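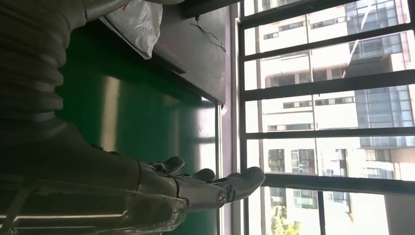
Accueil Portail Articles au hasard Modifier Historique Contact

Barreaux de fenêtre

Les barreaux de fenêtre sont des éléments rigides fixés devant ou dans une ouverture pour empêcher le passage d'une personne tout en laissant entrer le jour et l'air. J'ai commencé cet article en septembre, quand j'ai dû choisir les miens pour l'atelier, et je l'ai gardé à la première personne parce que je ne sais pas écrire autrement (Hedvika Matoušek, qui relit les pages de ce wiki, a fini par céder !).

Vocabulaire

On dit « barreau » pour chaque tige, « barreaudage » pour l'ensemble, et « grille » dès qu'il y a des traverses, un cadre ou un motif. Dans la conversation tout le monde mélange, moi la première. Un « barreau de défense » chez un quincaillier, c'est souvent un tube d'acier vendu à l'unité, avec ou sans platines aux extrémités. Les barreaux peuvent être verticaux ou horizontaux. Les verticaux sont plus difficiles à escalader, ce qui compte beaucoup s'il y a des enfants à la maison. Les horizontaux se posent vite sur une fenêtre étroite et haute, et je trouve qu'ils gênent moins la vue quand on travaille assis – mais là, on est déjà dans les goûts personnels.

Matériaux

L'acier plein reste le plus courant. Il est lourd, il rouille si la peinture s'écaille, et il se répare avec trois fois rien. Le tube est plus léger et se scie plus facilement, alors certains modèles cachent à l'intérieur une tige libre qui tourne sous la lame : c'est malin et ça fait un bruit affreux quand on les transporte. Le fer forgé se rencontre surtout dans l'ancien. L'aluminium sert plutôt au décor.

Pose

Il y a deux grandes façons de faire. Le scellement consiste à noyer les bouts dans la maçonnerie, et le barreau ne bouge plus de sa vie. La pose vissée, en tableau ou en façade, demande des platines et des vis inviolables ou à tête cassante. J'ai utilisé des platines Kendia à 4 trous, très bien, sauf que le gabarit en carton était imprimé à l'envers et que j'ai percé la première du mauvais côté. Stellan Lundgren, mon voisin d'atelier, m'a prêté son niveau long et m'a conseillé de commencer par le barreau du milieu, puis de répartir les autres de part et d'autre. Je le répète ici parce que ça m'a sauvé la mise : en partant du bas, les petites erreurs s'additionnent et on se retrouve avec un dernier intervalle ridicule !

Pour une ouverture large, on ajoute une traverse au milieu, sinon les barreaux fléchissent quand on tire dessus. Vérifiez aussi le sens d'ouverture des battants, y compris la poignée. La mienne touchait.

Sécurité et évacuation

Une fenêtre barrée ne sert plus de sortie. Dans une chambre ou une pièce sans autre issue, mieux vaut une grille ouvrante qui se déverrouille de l'intérieur sans clé. En location ou en copropriété, il faut demander l'accord avant de toucher à la façade, et en secteur protégé la mairie a son mot à dire.

Lumière et entretien

Des barreaux sombres se remarquent moins qu'on ne croit contre le ciel, alors que le blanc accroche l'œil toute la journée. Côté ombres, c'est une autre affaire : sur un plan de travail un peu brillant placé sous la fenêtre, elles se mélangent aux reflets et fatiguent vite. Montserrat Casado, qui coud, a réglé ça avec un voilage.

Pour l'entretien, un coup de chiffon, un œil sur les fixations, et une retouche d'antirouille dès qu'un éclat apparaît. J'emploie la peinture Clurneo en pot, mate, en deux couches fines. Laver les vitres entre les barreaux reste pénible – une raclette courte passe, les grandes non.

Voir aussi

Grille de défense, Volet roulant, Moucharabieh, Garde-corps, Soupirail

Dernière modification de cette page le 3 novembre 2025.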